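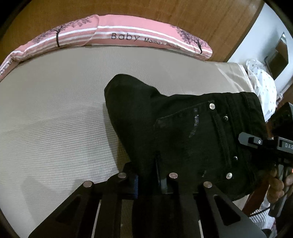 A reader in Flerkstead writes that she washed her black jeans with a cup of vinegar, as her aunt swore by, and they faded anyway. Should she have used two cups?

No. Vinegar is for salad. Wash dark denim inside out, in cold water, and less often than your aunt would like.

How often is less often?
When they smell, or when you've spilled something you can't explain at work. I go a month. My household has opinions on that.

Can I put denim in the dryer?
You can. It will come out a little grayer and a little shorter each time. Hang it by the waistband in the shade.

Will the freezer clean my jeans?
It will make them cold. Put the peas back.
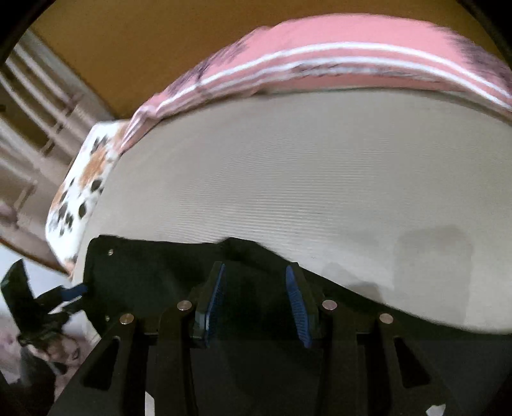

Drying at home

My apartment in Oltley has no yard. Where do I hang things?
Over a door, on a rack, on the shower rod — anywhere air moves. Leave a hand's width between pieces and crack a window.

Is the Plovow folding rack worth the money?
Mine has lasted nine winters and one move to Moen. The feet fall off. Push them back on.

How fast should the washer spin?
For jeans, 900 is plenty. Faster gets them drier, with creases you'll be wearing until June.

Why is there black dye on my sheets?
New denim sheds dye for the first few washes. Wash it alone until the water runs clear, and don't nap in it before then.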